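The Long Way to Gurnelcombe

My grandmother kept bees for most of her life, and when she left Trindstead for good she took one hive with her on the late bus, wrapped in a tablecloth, on her knees. The driver charged her a child's fare for it. She told this story every October, when the honey was in jars and the evenings had drawn in, and it got a little longer each time, the way a scarf does if you keep knitting.

In the early tellings the bees slept the whole way. Later on they woke at Sperling, where the road is bad, and began to hum, and one by one the passengers stopped talking to listen. By the time I was ten there was a bishop on the bus, and a man with a trombone who found the note the bees were holding and joined in very softly – so softly, she said, that you felt it in your shoes before you heard it.

I asked her once how many bees there had been. She thought about it for so long that I supposed she had dozed off, and then she said 3,819, not counting the queen, who would have been offended to be counted.

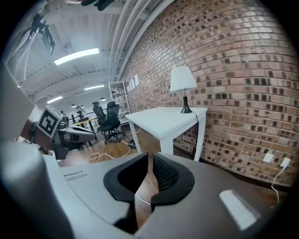 She died in the spring, and I went down to Gurnelcombe to see to the house. The hive was still at the end of the garden, with its lid held on by a brick, and I stood beside it in my good coat for a while, not knowing the proper words. You are supposed to tell the bees, you see. In the end I went back in and sat down on the wooden floor of her front room, and I practiced there until I could get through it without my voice going. Then I walked out again and told them the whole story, bus and bishop and trombone, and I put in a small dog of my own at the Sperling stop.

They went on with what they were doing. But I stayed until it was nearly dark, with my ear close to the side of the hive, and it was a low note they had, and very steady, and I could feel it in my shoes.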